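HOSP 201 – Back of House Operations
Week 2 handout, A. Quaye
Staff areas and shift handover

Bring this to seminar, we wont have time to copy things off the board.

Main idea: guests never see the staff areas but they feel them. Bad handover at 3 pm = wrong room keys at 4.

Handover basics
– Overlap. Outgoing and incoming shift both on the floor. Paid time, not a favor.
– Written log first, talk second.
– Open issues carry a name. "Someone is looking at it" doesn't count. 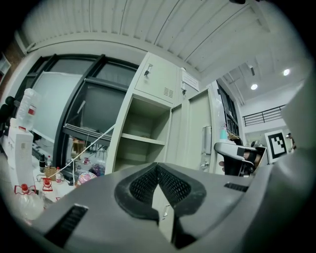
Log formats: paper book vs shared screen. Mousavi likes paper for small hotels (see reading, ch. 2). I half agree – paper gets lost, but people do read it. Compare with the Ekberg case, 736 rooms, one log per department and no one reading across. Housekeeping knew about the leak, front desk kept selling the room.

Staff rooms
Usually whatever space was left over on the plan. Things to look at on your site visit: distance from time clock to changing area, storage per person, seating, noise, is there anywhere to eat that isnt a corridor. Turnover link is in the Mahmoudi article, skim the method, read the discussion.

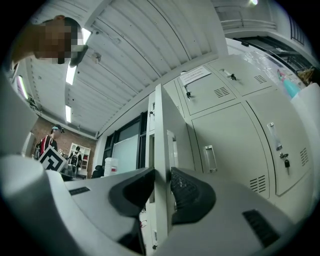 Fig. 2. Locker in the background.

For next time: one page on a handover you've been part of, any job. What got dropped, and who found out first. April people – your site visit forms are still missing.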